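Frequently Asked Questions: The Two-Arm Table

Reading time: 2 min

What is this project?

A pair of small robot arms built in the Wirnton shared workshop, bolted to one table and taught to tidy up after people. I'm Cempaka Nugroho. I answer the email, so I also answer these.

What did it cost?

$1,397 by the last receipt I was willing to look at. That covers motors, framing, power supplies and one replacement motor that I would like to stop discussing.

Why two arms?

Try picking a phone up off a flat surface with one pair of tongs. Then try it with two. The second arm doubled the wiring and more than doubled the swearing, but it gave the first one something to push against.

Why is it boxed in?

Plain, pale walls keep the background dull, and the software likes dull. Before the walls went up, it took a great interest in people's sweaters.

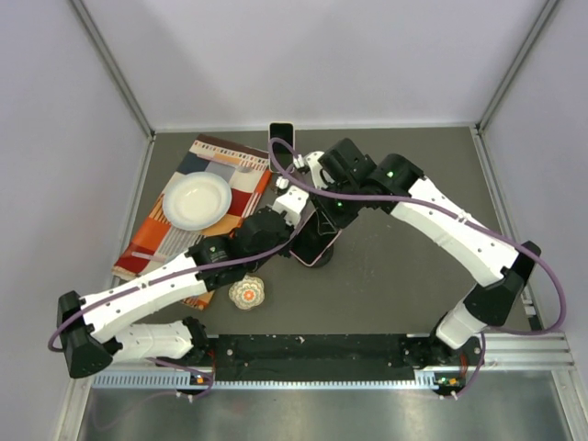 How long did the build take?

Eight months of evenings, ending in August. The mechanical work went quickly. Most of the rest was calibration -- the same 20 poses, over and over, until the numbers stopped drifting.

What software does it run?

Zestau for motion and a pile of scripts called Illey for everything Zestau won't do. Illey started as one file. It should have stayed one file.

Can I use a different power supply?

Use one per arm, whatever you buy. We ran both arms from a single Sundaram unit at first, and every time one lifted, the other sagged like it had heard bad news.

Does the cable routing matter?

More than the code. Leave slack at the elbow and clip the cable to the long link. Too tight and it pulls out of the wrist -- too loose and the gripper finds it.

Is it faster than doing it by hand?

No.

Can I come and see it?

Yes, most evenings after 7. Email first, and please don't put your coffee on the table.

Contact: Cempaka Nugroho, Wirnton workshop | © Two-Arm Table | Back to top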